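A visit to the Navham shared workshop

Posted June 8, 2022

I have been promising a write-up of the Navham workshop for a while, mostly because three people at our own club asked me what their robot is made of and I could not answer. I went over on Saturday, took the early train, and stayed until they locked up.

The workshop is the ground floor of a former carpet showroom behind the station. Members pay monthly and get a key fob. There is a wood area at the back which I did not spend any time in, a metal bench with a small lathe, and a front room with a tiled floor where the robot lives. Parking is on the street and free at weekends. The kettle is upstairs.

The build is called Zillby. It was started by Mizanur Khondokar, who repairs lifts for a living, and Anjana Majumder, who joined the following August and has done nearly all the software. There are other members who come and go on it. The two of them were both there when I arrived and were already arguing over a cable clip.

Zillby has two arms on a shared base. Mizanur bought the arm joints secondhand as a lot and had to replace the bearings in two of them. Money spent so far is £3067, which he keeps in a spreadsheet by the door and is happy to show anyone. Of that, £1692 went on the arms, including the bearings. The next biggest item was the computer. I asked what he would do differently and he said buy one good power supply at the start. He is on his third.

The grippers are the members' own design. They are on version 2 now. The first version had a thumb screw that worked itself undone, and Anjana has kept one on the shelf as a warning. Swapping a gripper takes a hex key and a fair amount of patience with the connector, which has to be lined up by feel. I had a go and got it on the second try.

Cables are the part I looked at most closely, as ours are a mess. They run theirs down the outside of the arm and leave a loop at the joints. Mizanur tried routing them inside a sleeve and gave it up after the sleeve caught on a bracket. His advice was to move the arm by hand through everything it can do, with the power off, before fixing a single tie. We had not done that. We will now.

The task they are working on is cushions. Anjana's mother has trouble bending, and the idea was to have something that picks cushions up off the floor and puts them back on a chair. It sounds easy. Cushions have no edge that stays put, and a grip that holds a thin one will slide off a fat one. They have brought in a mix from home so that the software does not get used to one colour or size. 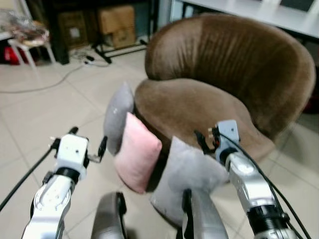
Zillby's two arms at the tub chair, with two grey cushions and a pink one.

The method is to guide the arms through the job by hand, record it, and then let the software learn from the recordings. A person stands at the controls and moves two small handles, and the arms copy. They have 1114 recordings stored so far. Anjana throws out any where the person hesitated for too long, and that figure is after throwing out. She does a session most Saturdays and somebody else does a shorter one in the week.

I did six recordings myself. The handles are lighter than I expected and the arms lag slightly behind, so you learn to slow down. My first four were deleted. The last two were kept, which pleased me more than it should have.

After lunch they ran it on its own. The first attempt closed on nothing, a little above the cushion. The second took a corner, lifted, and dropped it on the seat. The third got hold of a cushion and then pushed it along the arm of the chair until Mizanur pressed the stop button. They ran it a good many times after that and it was much the same mixture. Anjana thinks the trouble is height. Velvet changes shade depending on which way it has been brushed, and she suspects this confuses the cameras. She wants to repeat the test on a plain cotton cover before blaming the grippers.

The stop button is worth copying. It is a big one on a long lead, and whoever is nearest the arms holds it. It cuts power to the motors and leaves the computer running, so you do not lose the recording. They got the idea from a talk at Starnari, the makers' weekend up the coast, and the wiring diagram is pinned on the wall. I have a copy for anyone at our club who wants it.

Questions I was asked to put to them:

Does it need mains? Yes. They looked at batteries and decided the weight was not worth it while the base stays in one place.

Is the design public? The gripper will be, once the drawings are tidied. The software is waiting on Anjana having a free week.

Can other clubs visit? Yes, on Saturdays, if you write first. Bring flat shoes and something for lunch, as the café next door has shut.

The next job on their list is a proper mount for the power supply, then a second chair with a lower seat. I have offered them our old sofa cushions, and Mizanur is coming to collect them when his van is back on the road.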